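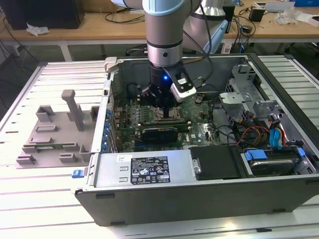
Moving peonies in June, am I nuts?

We're redoing the front walk and the crew wants to start Saturday, so my big old peony has to come out. It's been there since my aunt had the house and it had 90 blooms on it this year (yes, I counted, it was raining and I was bored). Everything I've read says wait for fall. Has anyone done it in summer and had it live?

gernau_gardener

Wait for fall. I moved two in early summer and they sulked for up to 4 years before I saw a flower. Can the crew work around it? 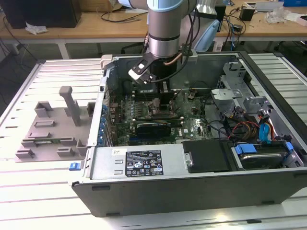 Posted by Glenys Rowbotham
Senior Member, 217 posts

I'm going to disagree with gernau. If it has to go, it has to go! Water it well the night before, dig way wider than you think, and keep as much dirt on the roots as two people can lift. I did mine in a heat wave and got a few flowers the next spring. Shade it with an old sheet for a couple weeks.

gernau_gardener

A few flowers from a big clump isn't exactly a win, Glenys. And clay soil just falls off the roots, so good luck with that root ball.

Kalkidan Woldegiorgis

What about a big pot? I'd lift it whole, park it on the north side of the house and plant it for real in September. Don't divide it now, whatever you do.
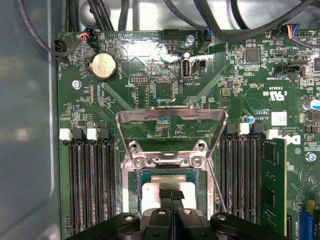

Also, when it does go in the ground, keep the eyes shallow, no more than 2 inches down. Mine were too deep for ages and all I got was leaves (very nice leaves, but still).

daher_dirt

Original poster again. The walk can't wait, so I'm going with the pot. My neighbor has a huge one left over from a fig tree. Do I cut the stems back or leave them?

Glenys Rowbotham

Leave them! Just snip off the old flower heads.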